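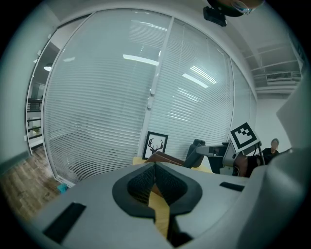 View over the hand-held gripper toward the table, with the arm and its marker on the right.

Section 4. Setting up the Tusier hand gripper for an open day

I wrote this section after our second open day at Gremari, when I finally got tired of explaining the same things from memory. If you're only using the gripper by yourself at your desk, you can skip ahead to Section 5. If you have visitors coming, stay with me, it's pretty quick.

4.1 The day before

1. Charge both battery packs overnight. I bring 2 and swap them at lunch, whether the first one looks tired or not.

2. Clear old recordings off the storage card. The card holds 1,312 short clips at the normal setting, and that sounds like a lot until a school group gets in line.

3. Wipe the rubber rim and the black mesh with a dry cloth. No sprays, please! Urmila Bisht tried a kitchen cleaner on ours once and the mesh stayed sticky until May.

4. Print the visitor sheet (page 87 of this manual). Big type, one side only.

Note: If you have the older Cruickshank handle, the battery door is on the other side. Everything else in this section is the same.

4.2 Setting up the room

1. Pick a table with space on at least one side. You want people to be able to walk up, take the gripper, and turn around without bumping elbows with whoever is next.

2. Close the blinds if you have a lot of glass. Bright windows make tracking jumpy. Ceiling lights can still bounce off the glass even with the blinds shut, so do a test clip from the spot where visitors will hold the tool and see how it comes out.

3. Put something with a strong shape on or near the table. A black-and-white picture works really well. The deer head with the antlers is our favorite, and kids ask about it more than they ask about the robot.

4. Check the square marker on top of the robot arm. It should be clean and firmly stuck down, with all four corners flat. A tilted marker is fine. A curled one isn't.

5. Mark a line on the floor with tape, a good step outside the arm's reach, and keep guests behind it whenever the arm has power.

Caution: The arm can start moving as soon as Fludent connects. Keep the stop button in your own hand during start-up, and don't set it down to shake hands with somebody (I've done this, and Inmaculada Moya has never let me forget it).

4.3 Starting the demo

1. Switch on the arm first and wait for the steady light.

2. Switch on the gripper and open Fludent on the laptop. Choose Visitor Mode. It slows the arm way down and hides the menus you don't want little fingers in.

3. Hold the gripper level and point it across the table for a few seconds. Keep your free hand out of the opening.

4. Squeeze once, all the way, and let go. Fludent beeps when it has the range. If you get two beeps, squeeze again a bit slower.

5. Record one short clip yourself and play it back on the big screen, so people get what they're about to do.

Note: The picture on the screen looks very curved, with dark corners. The lens is wide on purpose and there's no setting to fix it. Somebody will ask you every ten minutes.

4.4 Letting visitors try it

Give each person one simple job. Small wood pieces are great: light, easy to grab, and no drama if they hit the floor. I used to let people pick anything they liked from a box and we lost half the morning to a rubber duck.

1. Show them how to hold the handle with the opening facing away from them.

2. Have them practice one pick-up before you press Record.

3. Stop the clip as soon as the piece is down. Shorter clips are nicer to show later.

Caution: No long sleeves, scarves or lanyards near the fingers. Squeezing is gentle but it will hang on to cloth.

Our next open day is Wed 28 March, and I'll be at the table all afternoon if you want to watch the whole routine before running your own.

4.5 Packing up

Power down in reverse: Fludent, gripper, arm. Copy the clips before you take the card out, then pull the battery and put the gripper in its case with the fingers open. The tape comes off the floor easier if you do it the same evening.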